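Stitching practice, again

Jul 29, 2025

I have gone back to suturing this month. The pad came from Zatell and lives in a drawer at Erkbridge with the spare thread. My running stitches are still uneven, so I'm sticking to one straight cut and dark thread, which shows up well on the pink. 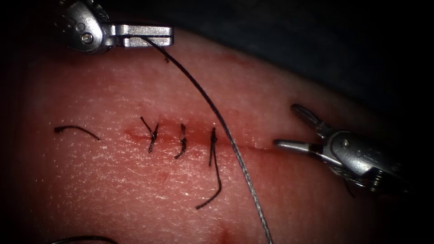
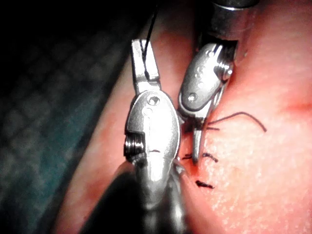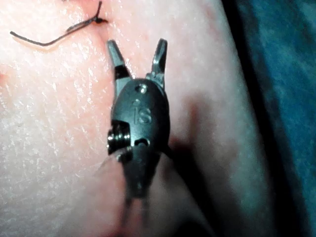
Things to sort out

Shorter lengths of thread. I keep cutting too much and it gets in the way. I also want a second pad before the course at Josham in November.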